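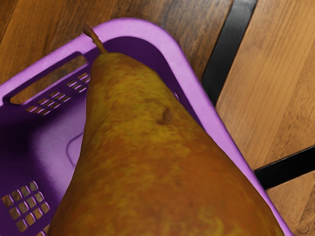

Pricing My Own Time: What I Learned Running a One-Person Consulting Practice for a Semester
Final report, Small Business Practicum
Submitted 1/12/18

So the assignment was to start a tiny service business, find at least one paying client, and write up how it went. I picked consulting, mainly because I had no money for inventory (my savings at the start of July came to $129, and a chunk of that went to printing). I called the practice Misemine. There's no story behind the name, I just liked how it sounded and the web address was free.

My plan was to help small shops clean up how they schedule their staff. I worked two years behind the counter at a hardware store and watched the schedule fall apart every single week, so I figured I knew something worth paying for.

Finding clients

I sent 106 emails. I wrote the first batch in one evening and they were terrible! Long paragraphs all about me, my major, my passion for efficiency (I really used that phrase). Eighteen people wrote back, and most of those were polite no's. When I went through the replies later with my advisor, Jeanine Van Dijk, she noticed that almost all the friendly ones came from the second batch, where I asked one question about how they did their scheduling and then stopped talking.

Two of those turned into real work. Leemans is a family-run print shop, and Murnero is a furniture repair place in Henarwood with a crew that changes size all the time.

The Leemans job

I charged Leemans by the hour and it was a mess. I felt guilty every time I looked at the clock, so I left hours off the bill. I also had to explain each line on the invoice, and the owner started asking if we could skip the phone calls to save money, which made my work worse. They did get a new schedule template out of it and they told me they're still using it. I'd call it a decent result and a bad deal for me.

The Murnero job

With Murnero I tried a flat fee. Before naming a number I asked the manager what the scheduling problem was costing her, and she pulled out her overtime records and we added them up together at her desk. After that conversation the fee was easy to talk about. I wrote a one-page proposal with what I'd do, what I wouldn't do, and when I'd be done. She signed it the next morning.

I still went over on time (I rewrote the shift rules twice, my fault), but she never had to worry about it and neither did I.

The money

Total income from both clients was $1,327. Most of it came from Murnero even though I put more hours into Leemans. I should have kept a proper time log for both, and my advisor was pretty clear that this is the weak spot in the project. My hours for July are partly rebuilt from my calendar and text messages, so I left the hourly comparison out of this report.

What I'd change

I'd write the proposal first, every time, even for a small job. I'd ask about cost before I talked about price. I'd also send fewer emails and call more people, though I really hate calling people.

Leemans has asked if I can help with their holiday schedule next year. I sent them a flat fee quote and haven't heard back yet.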